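Kitchen sim, second try

2022-12-14

I got the kitchen scene loading again last night. The arm itself is still in pieces on the garage bench waiting for a shoulder bearing from Girnport, so for now all the work is in simulation.

The gripper model is finally the right scale. In September I had it importing far too big and every grasp failed at once. Ching-wen Wu spotted the unit setting. With that fixed I ran 400 episodes overnight and 189 finished without an error, up from 107 on the old setup.
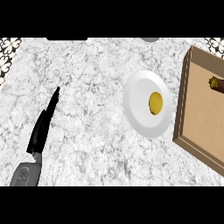 Most of the remaining failures are timeouts. The planner (I call it Clasamora, it's mostly one long Python file) spends too long on wrist angles the real arm can't reach anyway. I'm going to put the joint limits in first and cut the search down after that.

I also want to turn the lighting down. Everything renders very evenly, and my garage has one tube light and a window.

The bearing shipped yesterday. Next post should have some metal in it.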